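Print this page | E-mail this page

Household Textiles, Project Report
Storing Small Cloths: Folded Flat or Left Loose

Our project looked at how small printed cloths are kept in a shared bedroom. We wanted to know if laying a cloth flat before it goes into a drawer saves space. The notes were made in January, with the bed as our work surface. The drawer unit was a Storance.

Paisley was chosen as the test print. The pattern has no stripes or checks to line up with, so the edges have to be matched by hand. 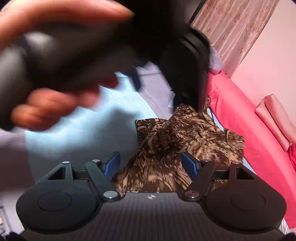
Figure 1. Patterned cloth at the start of the notes.

A cloth left at the side of the bed tends to slide off the quilt. We wrote down where it hung and then moved it back to the middle.
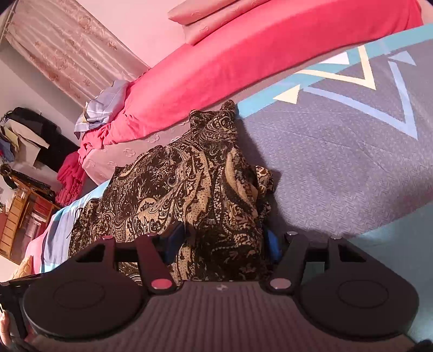

Figure 2. Paisley cloth hanging in folds over the edge of the bed, beside the quilt.

Crumpled cloths were harder to judge. We pulled out one corner first and worked toward the opposite one.

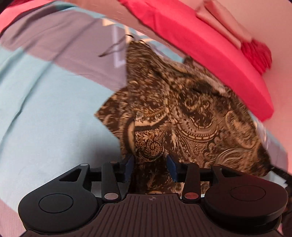
Figure 3. Brown and cream paisley cloth, crumpled, near a red cushion.

For the flat method we smoothed the cloth from the center out and left the small folds at the sides alone.

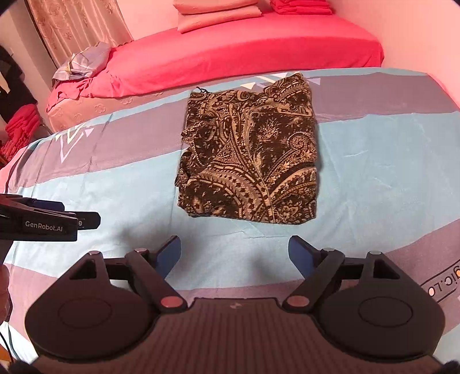 The drawer held 40 cloths when they were laid flat. Loose cloths filled it sooner and the drawer caught on them when we closed it. We did 2 rounds with each method. A third round with heavier cloth from Trnka was planned but is not part of this report.

Print this page | E-mail this page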